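Home Browse Reading Groups Ask Members Help

Reading order for translated crime series published out of sequence

Asked by Noreen Hashmi

I coordinate the crime fiction reading group at our town library and am responsible for preparing the spring list. Members have requested the Inspector Fekete novels, which are available to us in English through Drevar Press. The difficulty is that the English editions did not appear in the original order. The fourth novel was translated first, followed by the first and the second. The third, which I understand deals with the death of the inspector's brother, has not been translated at all.

The group has three meetings to give to the series. I would be grateful for guidance on whether we should follow the order of original publication or the order in which the translations were released.

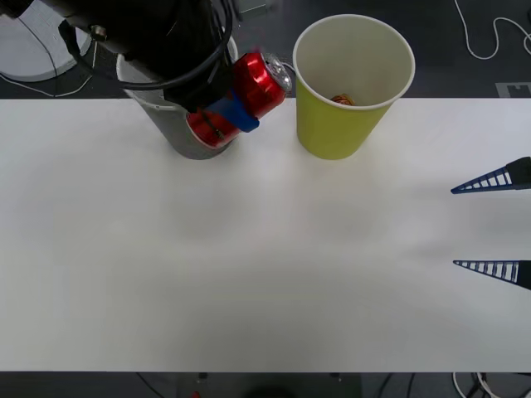
I should add that several members strongly dislike having the outcome of an earlier case disclosed in a later book. The library catalog lists the novels by translation date only, and the publisher's jacket copy gives no series numbering. I have consulted the afterword to the fourth novel, and it does not address the matter.

3 answers

Answered by Lorcan Duggan

Original order is to be preferred wherever it is possible. The first novel, The Salt Ledger, establishes the inspector's transfer to Hisell and his disagreement with the magistrate, and both matters are taken for granted afterward. The second, Winter Ferry, begins four months later and refers to the first case by name, including the identity of the guilty party. A reader who begins with the second will have little reason to return to the first.

The fourth novel presents a separate question. Its opening chapter summarizes the brother's death in two paragraphs, and I found this sufficient to follow the plot. The emotional weight of the closing chapters is reduced for anyone who has not read the third, but that loss applies to every reader in English at present. I would therefore recommend the first, second and fourth, in that order, with a short note to members before the final meeting.

Please be aware that the first printing of Winter Ferry omits the list of characters. The later paperback restores it, and your members may find it useful, as two of the suspects share a surname.
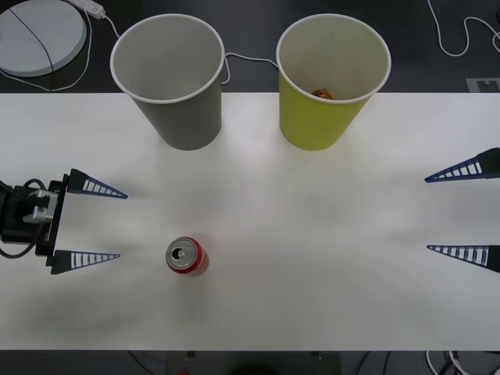

Paper cups and a red soda can on a white table.

Answered by Finbarr Daly

Any order is fine. They are detective stories and each has its own murder. I read the second one first and enjoyed it.

Answered by Cormac Ní Chonaill

I agree with the first answer as regards the sequence. I wish to add one consideration concerning the translations themselves. The fourth novel was prepared by a different translator, and certain terms are not consistent with the other two. The inspector's rank is given as "captain" throughout, and the Ular district is called the Lower Town. Members who are not told of this in advance may suppose that they are reading about different people and places. Our own group lost a good part of an evening to the question.

A single page listing the variant names would resolve the difficulty. It should be distributed with the fourth novel and should not mention the magistrate's successor, whose appointment is itself a disclosure. 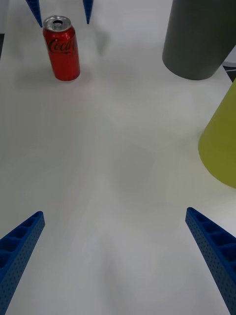 Noreen Ní Bhriain asked whether the page of variant names could be posted here for the use of other groups, and noted that her own members had begun with the fourth novel and were still uncertain whether the captain and the inspector were the same man.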